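Reference > Crafts and Trades > Locks and Keys
Print this article | E-mail this article

Gidham key trade

The Gidham key trade is the name for the making, copying and repair of keys in the town of Gidham and in the nearby villages, of which Lukatcombe is the largest. It began as a winter occupation of farm smiths and became later a trade of its own. At its highest point it gave work to some 700 people, many of them in small workshops behind the family house.
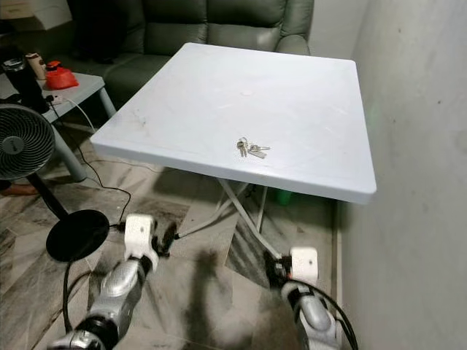

History

The first keys of Gidham were of iron and were made for barns and church chests. They were heavy, and each one was filed by hand to fit a single lock. When flat keys came into general use, most of the smiths changed to brass, which is softer and can be cut more quickly. The Mellor works was the first in the town to buy cutting machines. Its oldest surviving order book lists 3,542 keys for one year, with the name of the customer beside each entry.

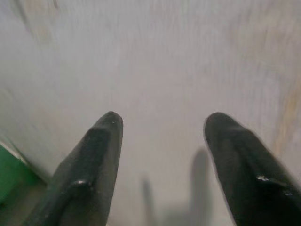
The smaller workshops did not follow at once. They continued to file by hand and lived mainly from repairs and from old locks, for which the machines had no pattern. An apprentice served 4 years, and in the first of these he was allowed only to clean blanks and to sort them by width.

Lukatcombe had a different custom. There the keys were cut by women at home, and a carrier collected them before the July fair. Payment was made by the dozen - a broken key was taken off the sum. 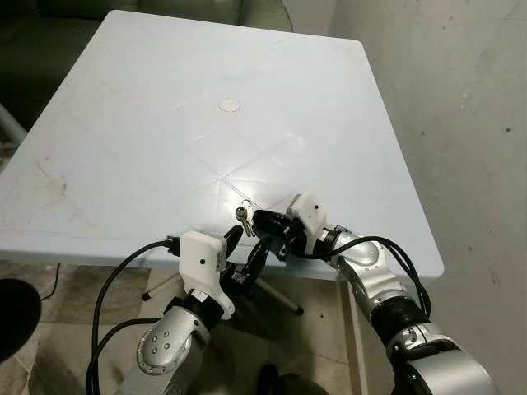 A reader from Lukatcombe has written to this reference work that the carrier came twice in the year, and that the second round, before Christmas, was the bigger one. No written record of a second round has been found until now.

The Drosine, a long key with a hollow stem, is the best known product of the district. It was meant for garden gates and had a wide bow, so that it could be turned with a glove on the hand.

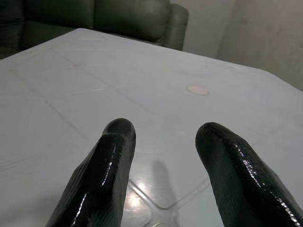 Later examples of it are shorter and are usually made of steel. The name is still used in Gidham for any gate key, also when it has no hollow stem.

Present day

The Mellor works closed its cutting room and now sells only blanks. A local collection holds 20 hand-filed keys and one complete set of files. Copies for modern house locks are still cut in the town, mostly in shoe repair shops.

Last revised 24/12/2025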